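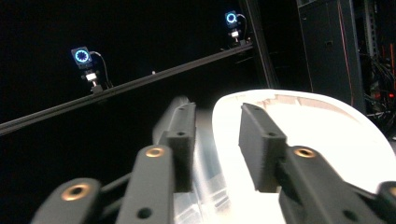

House Rules for the Hand-Held Grippers, Second Edition

Those of you who have been with us at Jindosberg for a while will remember the first edition, which was a single page taped to the inside of the supply room door and which had, by the end of its life, more handwriting on it than print. It served us well, and I am fond of it, but it was written when only a handful of people were recording and everybody could simply ask the person at the next table. With the Karulden project now in full swing and new faces joining us all through August, Nithin Subramaniam and I thought it was time to sit down with a pot of coffee and write the whole thing out properly. The new version is four pages long (sorry!) and you'll find a copy at every table. I wanted to use my corner of the newsletter to walk you through the parts that have changed, and to say a little about how we got there.

The biggest change is at the start of a recording. Under the old page you could begin with the fingers in any position you liked, so long as you were comfortable. From now on, every recording begins with the fingers open, held over the table and still, for 2 full seconds before you reach for anything. I know it feels like a long time when you're standing there with your arm out, and I've been caught cheating on it myself. Do it anyway, please. The people who line up the tracking with the video need that quiet stretch, and when it's missing they have to hunt for the beginning by eye. Nithin went back through the spring recordings and found 962 that had to be aligned by hand, and I would rather he spent his autumn on something nicer.

Next comes the matter of speed. We had a lovely, spirited disagreement about this one over lunch, with half the room wanting a fixed pace and the other half saying that a person who is made to move slowly ends up moving strangely. We settled on wording that I hope suits everybody: move as you would if you were handing something to a friend. Quick hands smear the picture, and so does turning your wrist sharply while something is already held between the pads. If you have a big, smooth, curved thing in your grip, take the turn in your shoulder and let the wrist follow along.

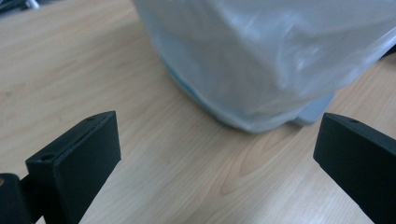 Wrapped items have a section of their own this time, and it's the one I get asked about most, so bear with me while I go on a bit. The old page said only "bags are fine," which left each of you to work out what a bag was for the purposes of a grasp. Is the plastic the object, or is the thing inside it the object? Our answer is that you aim for the thing inside whenever you can tell where it is. Very often you can. A thin white bag lets a good deal of color through, and a bit of blue along the side or a pale blue corner peeking out at the bottom tells you where the firm part sits, so look for that before you close the fingers. If you can only get a fold of plastic, that counts as a bag grasp, and we ask you to mark it as one on the sheet. A bag grasp is perfectly welcome, by the way. It just needs its own name so that somebody training on it later knows what they've got.

The same section covers clear plastic, and here I owe a thank-you to everyone who wrote in. Clear containers are hard on us all, people and software alike, because the table shows straight through them and the edges come and go with the light. We talked about putting a sticker on each one and decided against it, seeing that the containers people have in their kitchens don't come with stickers. The rule we landed on is gentler: place a clear container so that you can see at least one of its corners yourself from where you're standing, and leave open table between it and the next thing you mean to pick up.

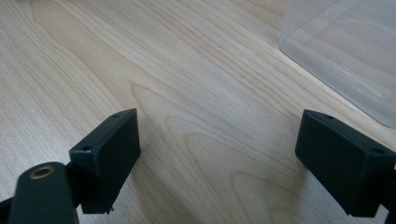
If you really can't make out the edge, shift it a little and try again before you start recording. Please don't shift it once you've begun. A hand reaching in to tidy up halfway through is the commonest reason a recording gets put aside, and it's such an easy one to avoid.

Now for the tool itself. The Palix fixtures are sturdy, but they're made of moving joints and screwed-on pads, and both like a bit of attention. Before your first recording of the day, open and close the fingers a few times with nothing in them, feel for any looseness at the pivots, and look at the screws on the pads. If a screw is standing proud, or a pad rocks when you press it with your thumb, put the tool on the repair shelf with a note and take another. You don't need to ask anyone first. Under the old arrangement people were waiting for permission, and a few of you were kindly trying to fix things with whatever was in your pocket, which I appreciated in spirit.

Breaks have gone into the written rules as well. After roughly 40 minutes of recording, you put the tool down and do something else for a while, even if you feel fresh and even if you're in the middle of a good run. Tired arms drop, and a dropped arm changes the height of everything you record afterward. Rokeya Sarkar has offered to show anyone who's interested the shoulder stretches she does between sets, and I can vouch for them.

A few smaller things, in no special order. Cables stay behind the tracking cameras and off the floor where people walk. Nobody moves the camera rail, leans on it or hangs a jacket from it, and if it gets bumped you stop and tell whoever is running the session so it can be calibrated again. Anything that isn't part of the task goes off the table, including phones and pens. If you're left-handed, use your left hand, and tick the box.

We'll go through all of this together in the Jireš room at 3:30, on the afternoon the new sheets come into use, and there will be cake. Bring your marked-up copy if you have complaints about the wording. There's a section on liquids that Nithin and I still can't agree on, so we've left it as it was in the first edition: sealed lids only, and a towel within reach.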